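**Walk-through checklist, Afridi Street community room and kitchen**
Checked by: Przemysław Jakubowski
Visit: Thursday, doors open 9:30 a.m.
Marks: OK / FIX / WATCH

Same form as the December visit. Items closed out then have been dropped, so the numbering has gaps.

## Entry and exits

- [x] 1. Front door opens fully, closer works. **OK**
- [ ] 2. Rear exit clear on both sides. **FIX.** Stacked chairs outside, left of the door. Moved them myself, but they were there last time too. Needs a sign.
- [x] 3. Exit lights lit on test button. **OK**
- [ ] 5. Floor mat flat. **WATCH.** Corner by the coat hooks is curling. Tape holds for now.

## Electrical

- [x] 6. Panel door closes and is labeled. **OK**
- [ ] 7. No extension cords in permanent use. **FIX.** Cord behind the Pruka refrigerator. An outlet is on the work list, quoted at $700.
- [x] 8. GFCI outlets trip and reset. **OK.** Both sides of the sink.
- [ ] 9. Space heater. **FIX.** Tag is missing, so I could not confirm the rating. Unplugged and put in the locked closet.

## Toddler play table

- [x] 11. Table steady, no splinters or sharp corners. **OK**
- [ ] 12. Small parts kept out of reach of children under three. **FIX.** Dice belong with the board games on the high shelf. Run everything on the table through the small parts tester before each session.
- [x] 13. Metal trays free of burrs. **OK.** Ran a cloth around each rim and it did not catch.
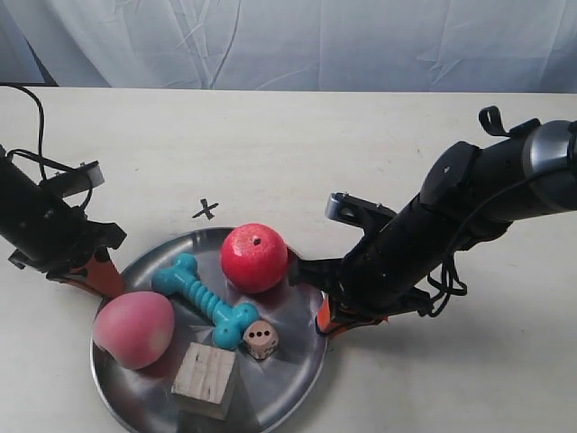
- [ ] 14. Toys wiped down after each session and signed for. **WATCH.** Log sheet has two blank lines this month. Bleach mix is posted on the cabinet door at 200 ppm and test strips are in date.
- [x] 15. Pet toys stored apart from children's toys. **OK** for the bins. The Catis adoption group uses the room on weekends and has its own tub with a lid. Check the table as well when they leave.

## Kitchen

- [x] 17. Extinguisher charged, pin in, tag current. **OK**
- [ ] 18. Hood filter clean. **FIX.** Greasy on the left half. Soak and refit before the next supper.
- [x] 19. Refrigerator at or below 40°F. **OK.** Read 38.
- [ ] 20. Metal plates and trays in sound condition. **WATCH.** Light scratches can stay in use. Pull anything with a split, a dent that holds water, or rust.
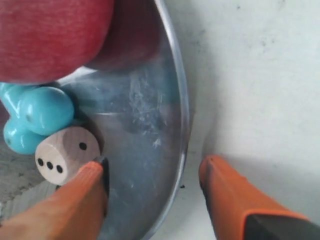
*Item 20: scratches on the inside of a stainless-steel plate.*

- [x] 21. Knives in block or locked drawer. **OK**
- [x] 22. First aid kit stocked. **OK.** Burn gel replaced.

## Storage

- [ ] 24. Prundance floor cleaner kept in its own bottle. **FIX.** Found a spray bottle with no label next to it. Emptied and thrown out.
- [x] 25. Shelving anchored to wall. **OK**
- [ ] 26. 12 inches of clearance around the water heater. **FIX.** Boxes of paper towels pushed up against it.

Items 2, 7, 9 and 26 to be closed before the next booking. Item 18 can wait for the supper crew. Copy of this sheet goes in the binder by the phone.

P. Jakubowski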